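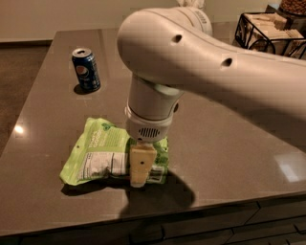 Labeling Grasp Phases on Deformable Packages

This page covers phase annotation for episodes in which the arm picks up a soft package from a counter. It assumes the Vindeck tools are installed and that you have read access to the Dunmore split. Rigid objects use a different scheme and are covered on the Moken page.

Phases

Every frame of an episode gets one of 3 labels.

contact: at least one finger pad touches the package and the package has no fold between the pads. A pad lying on top of a flat snack bag, pressing it to the counter, is contact.

pinch: material is gathered between the two pads and folds are visible beside them. The package may still touch the counter.

clear: no part of the package touches the counter.

Frames before first touch are left blank. Do not assign contact on approach, even if the shadow of the gripper already covers the bag.

Step 1. Load the episode

Open the episode in the Vindeck viewer and set the playback step to 1 frame. Turn off interpolation. Interpolated frames blur the fold lines and push the pinch boundary early by several frames.

Step 2. Mark the boundaries

Scrub to the first touch and press C. Continue to the first frame with a visible fold on either side of the pads and press P. Press L at the first frame where the package is clear.

Use the head camera only. Gripper width is a poor cue with foil bags: the pads can close to near zero on a single layer of film, and a bag full of air can hold them apart well into the lift.
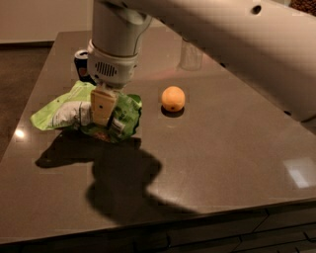

Label: pinch. The bag is bunched on both sides of the fingers; clearance from the counter cannot be confirmed.

Step 3. Handle uncertain frames

If you cannot tell whether the package has left the counter, keep the earlier label and set the ambiguous flag. Flagged frames are dropped from the phase loss but stay in the policy loss. If more than 12 consecutive frames are flagged, send the episode to second review.

Other objects on the counter are not labeled, including any that the arm or package partly hides.

Step 4. Export and check

Export to the Drarnden format and run the validator. It rejects episodes with phases out of order. A dropped and retried grasp must be split at the drop and exported as two segments with the same episode ID.

Effect on training

We trained the same policy with and without the phase head and ran 100 pick trials on each. The version with the phase head had 7 fewer failed lifts. Most of the difference came from trials where the baseline started to lift during contact. Bags stiff enough to be picked by one edge showed no change.

We use cookies to remember your settings and measure traffic. By continuing to browse this site you accept our cookie policy. Accept | Manage preferences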